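Gripper shootout, bench photos

Jan 18, 2021
Posted by Sulastri Pillai

Quick dump from the Gornivbridge bench, write-up to come when I get a minute. Two fingertip sets on the same small white arm, same mug, same mat. Humar pads first, then the Cheon ones. Controller is the Nidgate board for everything, didn't touch the gains between sets. 329 grasps logged all up. Spreadsheet's on the shared drive if you want the raw numbers, colour coded by pad.

Ground rules, such as they are: start pose the same every run, handle grabs and rim grabs scored separately. A grab counts if the mug clears the mat and stays up for the full hold. Anything that slides, tips or gets dragged is a miss. No partial marks, sorry. We tried partial marks in November and argued for longer than we tested.

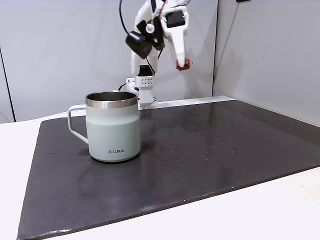

Handle grabs were the easy ones on both sets. Rim grabs sorted them out pretty fast. Humar pads are softer and hang on to the steel rim better, but they pick up grit and you have to wipe them down or the numbers drift. Cheon pads stay clean, slip more. I'd take the wiping.

Powder coat on the mug body is grippier than I expected, so side grabs probably flatter both sets a bit. Will redo with something shiny.

Camera notes. Arm mounted, looking down past the finger. Good view of the mug untill the last bit of the approach, then the finger gets in the way and you're going on whatever it saw before that. Dark glossy mat doesn't help, it throws back the overhead light and the edge finder chases the glare. Matte mat is on order. Exposure locked for all runs after the first 55, so treat those as warm up. Gives you the other 273 plus one I binned when the cable snagged.

Cable, while I'm at it: leave a proper loop. Too tight and the wrist pulls up short on the far reach, looks exactly like a controller fault and isn't. Lost most of a morning to that.

Nidgate board behaved. Ran warm, no dropouts. Still don't love the connecters.

Next up: heavier mug, both pad sets again, then maybe a wider finger if the printer's free. Yell out if you've got a pad you want tried.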